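Sealing a stone worktop, yes or no?

Kitchens and Bathrooms > Worktops

brekk_oven
Hello all. In June we move into a flat in Flanholm and I must decide on the worktop before that. My wife and I like a grey-brown marble with thin pale veins. The seller, Jayawardena Stone, tells us it needs sealing two times a year. My neighbour has the same kind of stone for a long time and has never sealed it. Who is right? Please excuse my English, I write slowly but I read everything.

I should say how we use a kitchen. We cook every evening, with much lemon and vinegar, and I bake bread at the weekend. The quote for the long run and the return is 1635, with fitting, and the sealing service is another 467 if I let them do it. 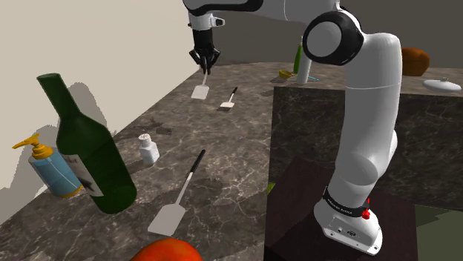
We would also like the same stone on the front of the rear counter, but in a darker grey. I have not yet asked if this changes the price. My first worry is the lemon.

tilda77
Sealer will not help you with lemon. Sealer slows down oil and wine going into the stone. Acid eats the surface itself and leaves a dull mark, sealed or not. I would take granite.

oldgrout
I disagree a bit with tilda77. Granite is easier, yes, but if you love marble, ask for a honed finish. The dull marks are much harder to see on it. Mine is honed and I stopped worrying after the first winter.

And 467 for sealing is far too much. You wipe it on, wait, wipe it off. I use the Grurero one, a bottle lasts me years.

tilda77
"Stopped worrying" means you have marks and got used to them :)

oldgrout
Fair. I did get used to them.

brekk_oven
Thank you both. So the sealing is for oil, and for lemon I need a board and quick hands. Is there a test to know when the stone needs sealer again?

oldgrout
Put a few drops of water on it and leave them for ten minutes. If the stone goes dark underneath, seal it. Try near the hob first.

marrow_lane
Ask also where the joint will be. Ours came from Brerkura in 2 pieces and the joint is right beside the sink, where it collects dirt. I would pay more to have it somewhere else.

brekk_oven
I did not think of the joint. I will ring them tomorrow morning and ask for a drawing.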